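The Return of the Cloth Napkin

Cloth napkins are once again a regular part of the family table. The Rosser household survey, published in July, found that 33 percent of homes now use them at dinner, up from 20 percent. Efa Gronow, who teaches table linen at Grevuvix, advises beginners to practice on a single thin cloth and to smooth the corners before making any fold.

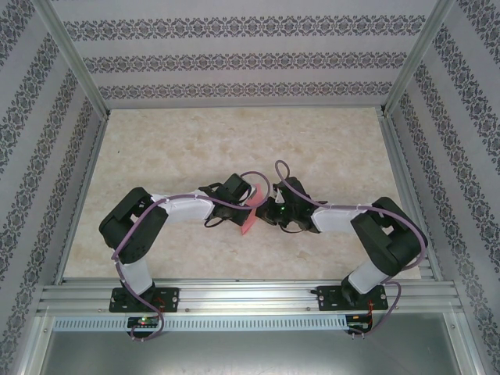
A thin salmon-red cloth on a beige tabletop.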